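Speaker notes — "Moving a small library without losing your mind"
Talk at Flonanholm, Sunday, January 5, 2025

Slide 1. Welcome
Say good morning, wait for the door to close. Thank the hosts for the coffee. Say that my talk is 60 minutes with questions, and that I prefer questions in the middle.

Slide 2. Where we started
Our reading room in Turell had more than 3,000 books and one small elevator. The lease ended in October. We knew this date for a long time and still we began to pack too late. (Pause here. People usually laugh, because they have done the same.)
The books were the easy part. They have numbers on the back and they stand in order. The difficult part was everything from the drawers and the front desk.

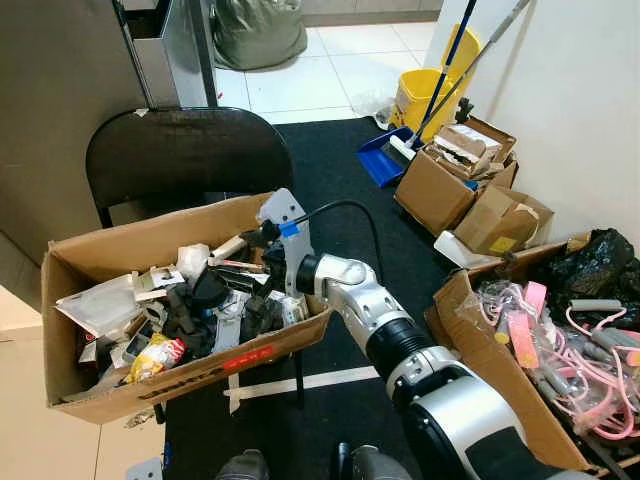

Slide 3. An open box of mixed things

Slide 4. The mixed box
Explain the term: a mixed box is a box where you put the things which have no other box. Every move makes them. My advice is to allow them, but to give each one a room name and a date for opening. We did not write the date, and two of ours stayed closed until spring.
Do not read the whole list from the handout. Only mention the stamps, the spare keys and the date labels, which we bought new and then found again.

Slide 5. Labels
Speak slowly, this is the most useful slide. Write on the side of the box and never only on the top, for in a stack you can't see the top. Use the name of the new room. The old room means nothing to the people who carry. 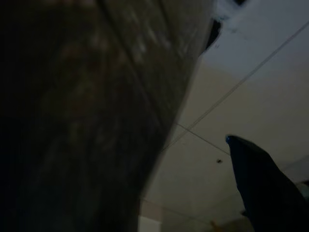

We tried colors too. Eight colors were too many — after lunch the helpers mixed up the orange and the red, and the children's books went to the cellar. Next time I would take four colors and write the word also.

Slide 6. The catalog
We used Zinex for the catalog and a paper list for the move itself. Somebody will ask why paper. Answer: the new building had no network in the first week. Show the paper list, pass it to the first row, and ask to get it back!

Slide 7. The truck
Kaplan gave us a fixed price for one day. Mention that the price did not include the stairs. Read your offer twice. 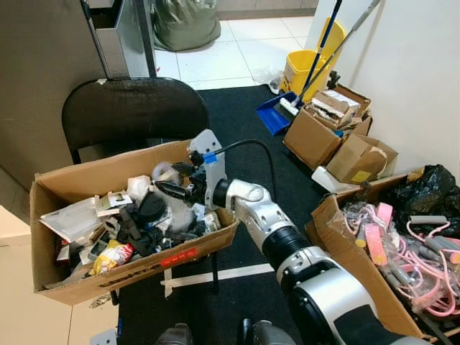 Then the order of unloading. Shelves first, then books, then furniture for readers. We had the chairs first, so we moved them again and again. If time is short, skip the story about the piano.

Slide 8. Questions
If it is quiet, ask who has a move planned this year. Handouts are on the table near the exit.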